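Collecting demonstrations at Pinum: notes from a conversation with Behrouz Pakzad

The data group at Pinum occupies one long room with the blinds kept down. Behrouz Pakzad runs it. When we spoke in September his team had 1,041 accepted demonstrations in the current set, named Gotis, and was partway through a second, Godoy, which covers transfers with utensils.

Pakzad came to the work from metrology, and he talks about demonstrations the way other people talk about calibration blocks. "An episode is a measurement of what a person would do with this hardware," he said. "If the person was distracted, or was bored and started taking a shortcut, you have measured that. The policy will reproduce it."

Each episode in Godoy is teleoperated. The operator closes the gripper on a utensil, collects a small object with it, carries the object to a target and sets it down. The record holds the wrist view, joint positions, gripper opening and the operator's commands, all stamped against one clock. Getting them onto one clock took most of the spring. An early batch had the video running behind the joint data by a varying amount, and the group discarded all of it.

"We tried to repair it," Pakzad said. "You can shift a constant delay. You cannot shift a delay that wanders, at least I was not willing to sign for it."

Operators work in blocks of 20 episodes and then stop. The limit was set after a review of path lengths within long blocks, where the motions became shorter and more alike toward the end. Pakzad does not object to efficient motion, but he wants variety in the approach. Start poses are drawn from a list generated by a scheduling tool called Brimau, and the operator does not see the next one until the arm has returned to rest.

Failures are kept. A dropped object is labeled as a drop, and if the operator recovers, the recovery is marked as its own segment with a start and an end. Episodes are thrown out only for faults in the recording or for a hand entering the workspace.

"People ask for clean data," he said. "If every carry in the set is level and centered, then the first time the spoon tips a few degrees the model is somewhere it has never been. I want those few degrees in there, with the correction after them."

Review is done by 2 people working separately. Each marks the moment of grasp, the moment of pickup and the moment of release. Where their marks differ by more than 5 video frames, the episode goes back into the queue and both look again. Pakzad described the pickup mark as the hardest to agree on, particularly with shallow utensils, where the object may slide along the bowl before it settles.

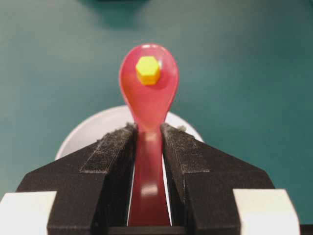

Why record from the wrist at all, when a fixed camera sees more of the table?

Pakzad's answer was that the wrist view moves with the tool, so the relation between the fingers and the utensil stays in nearly the same part of the picture wherever the arm goes. A model trained on it needs fewer examples to cover a new table position. The fixed view is still recorded and is used mainly for locating the target.

He would not give a final size for Godoy. Collection continues until held-out performance stops improving between batches -- a rule he admits depends heavily on how the held-out episodes are chosen. At present they are split by operator, so that one person's habits never appear on both sides.

"Splitting at random gave us better numbers," Pakzad said. "I took them out of the report."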